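From: Zarmeena Yousafzai
To: Cloltside residents list
Subject: Re: Things left in the shared room

Thanks for the reminder, Edvin. I cleared most of the shelf this evening. These are still on the table and need to go back to somebody:

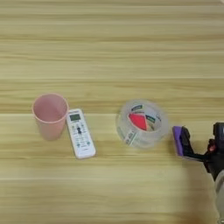
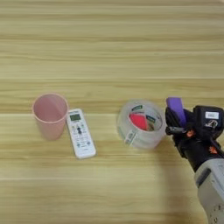 Pink cup, white remote, clear packing tape.

The cup can go in the kitchen cupboard with the others if no one asks for it by the end of September. The remote I'm less sure of. We have two air conditioners on the ground floor and I tried it on both – no response from either, with new batteries in. If you live upstairs and yours has gone missing, please come and try it before you order another one. The last replacement took 16 days to arrive.

The tape I would like to keep for the room. We have 252 paperbacks to box up for the Ondieki sale and the cupboard is out of tape. If it's yours, tell me and I'll buy you a new roll.

I also found a key tagged Flula in the drawer. It's on the hook by the door.

Zarmeena

Edvin Sjöberg wrote:
> Hi all,
> The shared room is booked from 9 in the morning for the book packing,
> so please collect anything you left there. The shelf by the window is
> full again. Boxes are coming from Cleketti and will be stacked in the
> hall – please leave room to get past.
> Edvin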